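Hadgu list: swaps, repairs and rooms
Subject: Re: Re: Toys and props for the September sale
Date: 19 March 2022

On the Hadgu list, a member wrote:

> Has anyone started on the toy things yet? I have two bags of
> plush here and no idea how to store them until September.
> Do you bag each one or just pile them in a bin? Also, are the
> red chairs still in the room? I could use them for a display.

Yes, started, and I am having such a good time with it! The room by the big windows is perfect for this because you can see every bit of lint in that light. The red chairs with the shell seats are all still there, so please use them. Plush toys look wonderful against that color (and the chrome legs make everything look a bit like a 1960s shoe store, which I love).

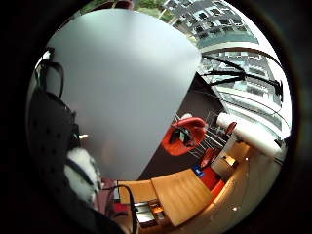
For storage I would go with clear bags, one toy to a bag, as long as the toy is bone dry when it goes in. I bought a box of 25 big ones from Geltero for the long-haired toys. Smaller toys can share. Squeeze out some of the air but don't flatten them, or the fur will have a crease in it by September that takes forever to brush out.

Brushing! Use a wide pet comb and start from the tips. I gave the last shaggy one 30 minutes with the radio on and was sorry when it was done. Anything matted gets a little water on the fingers first, and glass eyes or plastic noses get a wipe with a soft cloth.

Tags are easy. Cut squares from card and leave one side blank for the price. Light blue is my favorite because it shows up so well on dark fur, and you can find it again in a full bin.
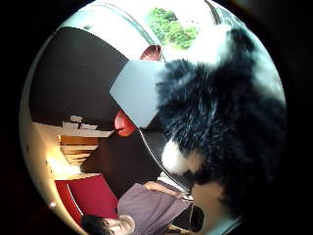
Black-and-white shaggy plush with a light blue card.

Two more things. If your bags have any of the old Ceteo bears in them, keep those apart for me, I have a buyer who collects them. And does anyone still have the price sheet from the Gridevgate sale? I know we did one, I just can't find my copy.

Bring your two bags over whenever you like, I would love to see what's in them!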